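工作台换软木面的记录

2021年10月6日

上一篇写到旧台面拆下来为止，这一篇从铺新面开始。留言里有人问为什么不继续用密胺板，先回答这个。密胺板硬，耐刮，擦起来方便，缺点有两个：小零件落上去会弹，反光也重。我在台上拆钟表机芯和旧相机快门，弹簧和垫片掉下去以后通常要趴在地上找。反光的问题更烦，台灯从侧面打过来，桌面上有一条亮带，细小的银色零件落在亮带里就看不见了。以前的办法是垫一块毛巾，毛巾会勾螺丝，纤维还会进机芯。后来垫过橡胶垫，橡胶垫有味道，夏天粘手，黑底上找黑色的螺丝也不比毛巾强。

软木面是从Shiela Cabanatuan那里看来的。她修小提琴，台面铺了很多年软木，边角磨得发亮，中间补过几块。她的看法是软木面属于耗材，坏了就换，别心疼。我照她的思路做，但在胶和封层上跟她不一样，后面会写。

一、材料

软木卷材大致分两类，颗粒粗的和颗粒细的。粗颗粒的多用作墙面留言板，弹性好，图钉插进去能自己合拢，但表面有坑，细针、钢珠之类容易卡在颗粒之间。细颗粒的密度高，表面平，价格贵一些。台面应该用细颗粒。我一开始买错过一次，买成了粗颗粒，铺了一个小角试用，镊子尖划过去会带起碎屑，于是整卷退到储物间，留着做抽屉垫。

第二次买的是Cludau的细颗粒卷材，厚2毫米。厚度的选择有一点讲究。太薄的话底下基层的任何不平都会透上来，而且几乎没有缓冲；太厚的话，台面变软，用力压东西时会有下陷感，钻小孔、打冲子都不准。有人喜欢厚的，说手腕舒服，那是写字的用法，对我没有意义。真正要砸要冲的活，我另外放一块钢砧，钢砧直接压在软木上，取走以后会有印子，过一夜能恢复大半。

软木的颜色每批都有差异，同一卷里靠外和靠里也不完全一致。如果台面大到需要拼接，最好从同一卷里连续裁，并且裁的时候在背面标方向。正反翻转以后，颗粒的反光会不同，白天看不出来，晚上侧光一照就是明显的两块。我在背面用铅笔画了箭头，没有用记号笔，记号笔的墨会在溶剂型胶里化开，有渗到正面的风险。

还有一类是印刷的仿软木贴面，表面是一层膜。手感和真软木差得很远，没有缓冲，优点是防水。买的时候看断面就能分辨。网店的照片往往只拍正面，看不出来，要请卖家拍切口。

二、基层

旧密胺板拆掉以后，下面是一层刨花板，状态比预想的好，只有靠近水杯常放位置的那一角有一点膨胀。膨胀的部分用刨刀推平，再用砂纸板打磨。打磨时要用硬的砂纸板，不要用手指压着砂纸磨，手指压出来的面是波浪形的，软木铺上去以后会把波浪原样显示出来。

检查平整度的方法是拿一把钢直尺立在板面上，从对面打一支手电，看尺子下沿漏不漏光。横着看一遍，竖着看一遍，两条对角线再各看一遍。漏光的地方用铅笔圈起来，填腻子，干了再磨，再看。我前后填了几遍。腻子用的是普通木器腻子，不要用墙面腻子，墙面腻子粉化以后胶会从那一层整片脱开。

刨花板吸胶很厉害，直接涂胶，胶里的水分被吸走，还没来得及合上就已经失去粘性。所以要先封底。封底我用稀释过的同一种胶，薄薄刷一遍，干透以后用细砂纸轻轻带过，把立起来的木纤维去掉，再吸尘。吸尘这一步要认真，一粒砂压在软木底下就是一个永久的小包，软木薄，遮不住。吸完以后我又用微湿的布擦了一遍，等它干。

三、放置

卷材拿回来不能马上铺。它在运输中是卷着的，内外两面受的张力不同，含水率也和室内不同。我的做法是裁成比台面略大的片，正面朝下摊在地板上，上面压几块板，放在要用的那个房间里。压的时间宁可长一点。放置期间房间的湿度不要大幅变动，我把除湿机关了，窗户保持平常的开合习惯。

有人建议把卷材反向卷起来，强行消除弯曲。细颗粒的软木薄片不适合这样做，反卷时表面受拉，会出现肉眼难以看见的微裂，铺好以后用一段时间，裂纹吃进灰，变成一条条深色的线。粗颗粒的要耐折腾一些，但也没有必要。

放置完以后，软木片的四边通常会缩一点点，这就是为什么要先裁大。如果先按尺寸裁好再放置，最后会露出底板的一条边，很难补救。

四、裁切

刀片要新。软木里面有细小的硬质杂质，刀刃钝得比想象中快，钝刀裁出来的边是撕开的，颗粒会掉。我裁一条长边就折掉一节刀片。钢尺背面贴了一条砂纸防滑，砂面朝下压在软木上。压紧钢尺时手指离刃口远一点，这个不用多说。

第一刀只划破表面，不用力，作用是给后面几刀定一个槽。第二刀开始加一点力，第三刀通常就断了。试图一刀切断的结果是刀尖偏斜，断面上宽下窄或者反过来，拼缝时会合不严。

垫板方面，裁切垫用久了表面会有旧刀痕，刀尖容易跑进旧痕里去。我翻了一面用。没有新垫板的话，用一块废的中密度板代替更好，平，便宜，用完扔掉。

拼缝用双层裁法。两片软木在接缝处重叠一段，钢尺压住，一次切穿两层，然后把上面的废条和下面的废条都抽掉，两条边就完全吻合。这是铺地板革的老办法，用在软木上也成立。前提是刀要垂直，刀身往哪边歪，缝就往哪边张嘴。我在钢尺旁边立了一个小直角块，刀身贴着直角块走，走得慢，但是边很直。

五、胶

胶的选择上我和Shiela Cabanatuan不一样。她用热的动物胶，理由是以后要拆的时候能用湿热拆下来，不伤底板。这一点对她合理，她的底板是一整块硬木。我的底板是刨花板，湿热一上去刨花板先坏，所以没有必要保留这个可逆性。

我用的是Malitz的水性接触胶，双面涂。按它罐子上写的用量，每平方米125克，我实际用得略多，因为刨花板那一面即使封过底还是会吃进去一些。水性接触胶的好处是味道小，坏处是等待时间长，而且判断干没干要靠经验。刚涂上去是乳白色，变透明以后用指背轻触，不沾手但有一点拖拽感，就可以合了。湿的时候合上去，水分困在里面，软木会局部膨胀起泡。太干的时候合上去，粘不牢，过几天从边上翘。

软木这一面要涂两遍。第一遍基本都进到颗粒缝里去了，看起来像没涂。第二遍才在表面成膜。两遍之间要等第一遍完全透明。涂的工具是短毛滚筒，比刷子均匀，刷子会留下条状的厚胶，厚胶处以后会在正面看出颜色稍深。

合的时候，先在底板上横放几根细圆木棍，把软木片架在棍子上对位，对好以后从中间抽掉一根，压实中间，然后向两边依次抽。接触胶一碰就定住，没有调整的余地，这个棍子的办法可以保证在真正接触之前有充分的时间对齐。棍子表面要光滑，没有倒刺，抽出来的时候才不会把胶膜带起来。一个人做有点吃力，可以在远端用纸胶带临时固定住一个边。

赶气泡从中间往外，用硬橡胶滚筒。滚的时候要用体重压，手臂的力量不够。滚完以后再铺一层干净的纸，用木块隔着纸逐段敲一遍，听声音，声音发空的地方再滚。

六、压

滚完还要压。压的目的是让边缘和拼缝在胶完全固化之前保持贴合。我在台面上铺了一层硅油纸，上面放旧的密胺板，再上面堆东西。堆的东西大约15公斤，旧杂志为主，重心放在边上，中间不需要太多。边缘用夹子配木条夹住，木条下面一定要有纸，挤出来的胶会把木条粘在软木上，拆的时候把表面一起带走。我在储物间那块试样上犯过这个错误，所以知道后果是什么样子。

压的时间按胶罐上的说明再加一倍。说明书上的时间是针对通风良好的情况，软木和刨花板夹着胶，水分出不来，实际要慢得多。

七、修边

压完拆掉重物，先不要急着修边，让台面敞着放一天，残余的水汽走掉。然后用刀沿底板边缘修掉多出来的部分。刀片从软木这一面往下切，底下垫不垫都可以，关键是刀面贴着底板的侧边走。修完以后用砂纸块沿边轻轻磨一个小斜角，角度不用精确，手摸上去不扎就行。直角的边最容易被袖口和手腕蹭掉颗粒，掉了一粒以后旁边的就跟着松。

边条我用的是硬木压条，比软木面高出一点点，作用是挡住滚动的零件。高出多少要看个人习惯，高了手腕搁上去难受。前侧坐人的那一边我做得和软木面齐平，另外三边高出来。前侧齐平的代价是零件有可能从这里滚下去，所以在抽屉的位置装了一块可以拉出来的布兜，钟表匠的老办法。

压条的固定没有用钉子，用胶加定位销。压条和软木面之间的缝用腊条填，填完用塑料片刮平。留缝会积灰，也会积零件，最小号的螺丝刚好能站进去。

八、封层

软木要不要封，分歧很大。不封的好处是保持原来的摩擦力和弹性，坏处是吸油。机芯油滴上去就是一个永久的深色点。封得太厚就失去了铺软木的意义，表面变成一层塑料壳，零件照样弹。

我试了三种做法，都在废料上做的。第一种是水性聚氨酯哑光清漆，稀释以后薄涂一遍。干了以后颜色几乎不变，摩擦力略有下降，滴油以后能在短时间内擦掉，时间长了仍然会渗。第二种是硬蜡油，颜色明显变深，手感最好，但表面在头几天有一点粘灰。第三种是虫胶，干得快，可是遇酒精就化，而我清洗零件经常用酒精，排除。

最后选了第一种。清漆是Nenow的，哑光，加了水。喷涂比刷涂好，刷涂的时候刷毛会把颗粒间的碎屑带出来。没有喷枪的话用海绵块蘸着擦，一个方向擦，不要来回。干透以后用三千目的砂纸（包装上印的是3,000）极轻地过一遍，只去掉立起来的毛刺，然后用粘尘布擦干净。这一步去掉以后也能用，只是刚开始几天衣袖会沾到一点粉。

封层以后的台面，侧光下没有亮带。这是我最在意的指标，换面的一大半理由就是它。颗粒有深有浅，银色和黑色的零件在上面都能看见，黄铜的稍微差一点，颜色接近。拆黄铜件多的时候，我另外放一张浅灰色的纸。

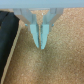
弹跳的情况用最土的办法测过：从固定的高度松开一枚小螺丝，看它落在哪里停。密胺板上它要跳几下，然后滚，停的位置每次都不同。软木面上它跳一下就停，位置基本在落点旁边。钢珠的差别小一些，钢珠在软木上不怎么跳，但是仍然会滚，所以台面的水平度还是要调。我把四个调节脚重新校了一遍，水平尺放在软木面上读数不稳，因为面是软的，要在尺子下面垫一块平整的玻璃再读。

台面的夹持也受影响。以前小台钳的吸盘底座可以直接吸在密胺板上，软木面漏气，吸不住，得改成夹边的。夹边的台钳下颚会把软木压出坑，所以在夹持位置的上表面垫了一小块铝板。铝板四角要倒圆，否则角会切进去。放大镜支架原来是吸盘的，也一起改了，换成Dela Peña的夹持底座，这个底座的垫片本来就是软的，没有再加铝板。

静电方面，软木本身不容易积累电荷，但也不能当防静电垫用，它没有可以接地的导电层。拆带电路的东西时我还是会另外铺防静电垫。有人在留言里说软木“天然防静电”，这个说法请谨慎对待，至少不要拿它保护值钱的芯片。

温度方面，烙铁不能直接碰。烙铁头落上去会留下一个焦黑的圆点，焦掉的部分可以挖掉补上，但是封层也破了。热风枪更不行，热风会把底下的接触胶烤软，软木鼓起来。焊接的活我挪到另一张桌子上去做。

九、日常清理

灰和金属屑用软毛刷往一个方向扫，扫进托盘。不要用吹气球乱吹，碎屑会吹进颗粒缝里。细小的钢屑可以用磁铁隔着一层纸吸，连纸一起拿走，翻过来把磁铁拿开，屑就落下来了。磁铁不要直接接触台面，粘上一圈钢屑以后就很难清干净，而且带磁的屑掉在台上会再被下一个机芯吸走，机芯带磁是另一篇的题目。

吸尘器可以用，吸口要套一层尼龙网，防止把零件吸走。粘尘滚轮也可以用，选粘性弱的，粘性强的会把表面松动的颗粒拔起来。

油渍的处理要看时间。刚滴上去的，用纸巾按住吸，不要擦，擦会扩大面积。已经渗进去的，撒一层滑石粉，盖一张纸，压一个重物放一夜，第二天扫掉，能去掉一部分，剩下的随它去。溶剂清洗油渍的效果看起来很好，但是溶剂会连带把封层和颗粒之间的粘结剂溶掉一些，干了以后那一块会发松。

水渍问题不大，及时擦掉就行。杯子底下还是垫一下，热杯子放久了会留一个浅色的圈，来自封层，磨掉重新薄涂可以恢复。

十、修补

软木的好处在于可以局部补。补的方法和修木地板类似。找一块同一卷的余料，盖在损坏的位置上，用钢尺和刀一次切穿两层，形状尽量用不规则的多边形，不要切正方形，规则的形状眼睛一下就能认出来。把坏的那块铲掉，底下的旧胶刮干净，涂胶，把新块放进去，隔着纸敲平，压一夜。高出来的部分用砂纸块磨平，再补一点清漆。

小坑不值得切块，用软木粉调胶填。软木粉自己磨，把余料在粗砂纸上蹭就有。调的时候粉要多胶要少，捏起来像潮湿的沙子，胶多了填出来是一个深色的硬点。填得略高，干了再磨。

余料要留够，和上次剩的粗颗粒分开放，平放，不要卷。我在储物架最上层放了一个扁平的纸盒，盒子外面写了品牌和厚度。

十一、几个没有解决的问题

拼缝的颜色。虽然是同一卷里连续裁的，其中一条缝在下午的光线里还是能看出来，两边的颗粒密度不太一样。这可能和卷材生产时的压块方式有关，我没有能力验证。下次会试着把拼缝放在台面左侧三分之一的位置，那里平时放工具盘，盖得住。

前侧边缘的磨损。用了不长时间，手腕常放的那一段已经比别处光滑。Shiela Cabanatuan的台子也是这样，她的处理是什么都不做。我考虑在那一段嵌一条皮革，问题是皮革和软木的收缩不同步，接缝处理比较麻烦。十一月换季以后湿度会下来，到时候先看拼缝有没有张开，再决定动不动边缘。

接触胶的长期表现。水性接触胶在木材上我用过几年，没有问题，在软木上是第一次。如果边缘翘起来，会在这一篇下面补记。

储物间那卷粗颗粒的还剩很多，抽屉全部垫完也用不掉。同城有人要的话可以留言，自取，需要自己带管子来装，卷得太紧会裂。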